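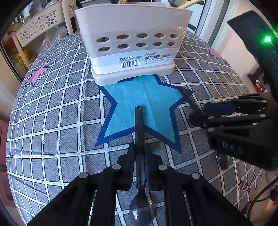
Relatório de projeto: preparação e manutenção do par de garras manuais
Disciplina de Automação e Manipulação, grupo Testever
Entregue em 2021-04-15

1. O que nos coube

O nosso grupo ficou com a parte que ninguém tinha pedido e que acabou por ser a mais divertida: deixar as duas garras manuais prontas para gravar demonstrações de arrumar talheres, e mantê-las assim durante o semestre. O treino do modelo é tarefa do grupo Kurnura, que recebe os nossos ficheiros e (felizmente para nós!) reclama logo quando alguma coisa vem torta.

2. Montagem

Cada garra tem dois dedos paralelos com almofadas azuis na face interior. Montámos a posição de trabalho numa mesa de refeições comum, com toalha estampada e um porta-talheres branco perfurado ao centro, porque queríamos objetos de casa e luz de janela em vez de uma bancada de laboratório. A colher de cabo preto cilíndrico tornou-se a nossa peça de teste preferida: é comprida, o cabo é redondo, e qualquer desalinhamento dos dedos nota-se assim que a colher começa a rodar.

Os pauzinhos são mais exigentes. Com uma haste tão fina, os dedos têm de fechar mesmo um contra o outro, e foi aí que descobrimos que a garra direita fechava com uma folga de um lado.

3. Correção da folga

Desapertámos a almofada, limpámos o encosto com álcool e encontrámos um resto de cola por baixo. Raspámos, voltámos a colar, deixámos 20 minutos sob pressão e repetimos o teste. Que alívio ver o pauzinho ficar quieto! Na garra esquerda não mexemos nas almofadas, só reapertámos os parafusos à mão, em cruz, sem forçar.

4. Rotina antes de cada sessão

Passar um pano seco nas almofadas e na lente.
Abrir e fechar cada garra até ao fim do curso e sentir se prende.
Ver se o LED verde está aceso antes de pegar em qualquer talher.
Segurar a colher na horizontal e inclinar o pulso para os dois lados.
Afastar os cabos da borda da mesa (aprendemos esta com um puxão que desligou tudo a meio).
Refazer o zero da abertura no programa Goel, com os dedos encostados.

Ao princípio saltávamos o último passo quando havia pressa. A partir da segunda semana deixámos de o fazer, porque a abertura registada deslizava e tínhamos de deitar fora gravações boas.

5. Resultados

Gravámos 263 demonstrações, das quais 14 foram rejeitadas. A maior parte das rejeições é anterior à correção da folga, e as restantes vêm do cabo. Uma verificação completa leva uns 50 segundos quando já se tem prática, e um bocado mais quando se está a conversar.

6. O que falta

Gostávamos de experimentar almofadas mais macias da Jutex, que já pedimos mas ainda não chegaram, e de prender o cabo com uma mola por baixo da mesa. Fica também por medir o desgaste da cola. O grupo que pegar nas garras em julho encontra a folha de registo na caixa, junto com as chaves e a colher.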